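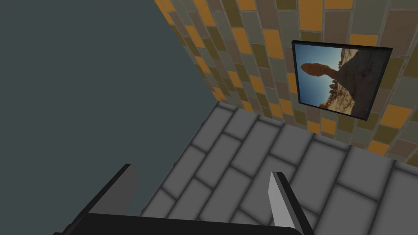
I've been to enough trade fairs to know that the worst part is the day after, when you dump a tote bag of business cards on the hotel bed and try to remember which one wanted the price list and which one just wanted a free pen. So when Iveta Brabec, who runs the export desk two doors down from mine, told me she'd bought a Pelow badge and card scanner, I ordered one the same evening. It was $349 with the charging dock. Not cheap for something the size of a TV remote!

I've used it at 2 shows now, one small regional food expo and then the big one in August, where we shared a booth with Tichý (they do glass jars, we do the pickles and relishes that go in them, it works out nicely). Over the August show I scanned 68 contacts.

Let me start with what I like. Setup took me one cup of coffee. You put in your company name and pick the fields you care about, and I added "buyer, distributor or just hungry" as a custom one, which made the whole booth laugh but has been really useful. Scanning a badge is quick, a little beep and you're done. Paper cards take longer, and shiny ones need to be tilted a bit before it reads them. It also lets you record a short voice note with each contact, and that's the feature I'd pay for all by itself. "Wants samples of the mild one, ships through Rotterdam, has a daughter in Denver." I would never have written all that down with a line at the table.

Names with accents were my big worry. It did better than I expected. Svetozár Kubíček came through perfectly, both accents in place, and he noticed when my follow-up email had his name right. We're talking about a first order now, so make of that what you will. Cards with two languages on them are messier. I had one where it took the company slogan as the person's first name, and I caught it about a second before I hit send.

Now the grumbles. The battery is supposed to get you through a full show day, and mine quit after 6 hours both times, right when the after-lunch crowd was thinning out and the serious buyers come by. Bring a power bank. The belt clip is junk and I've stopped using it. And the export file puts the country in the same column as the zip code, so somebody (me) has to sit there and split them up before they'll go into our customer list. I wrote to support and got a friendly answer that it's "on the list."

I also borrowed a Gurnitz scanner from the Tichý people for one morning to compare. It's lighter and the screen is easier to read under those awful hall lights, but no voice notes, and it wanted Wi-Fi all the time. Hall Wi-Fi, you know how that goes.

If you do one show a year, use your phone and save the money. If you do three or more, or you sell to people in a bunch of different countries, I think the Pelow earns its keep. I got mine from Parkex and it showed up two days early, though the dock was packed in a separate box that came a week later, so order well before your show.

Four stars from me. Fix the country column and I'll come back and make it five.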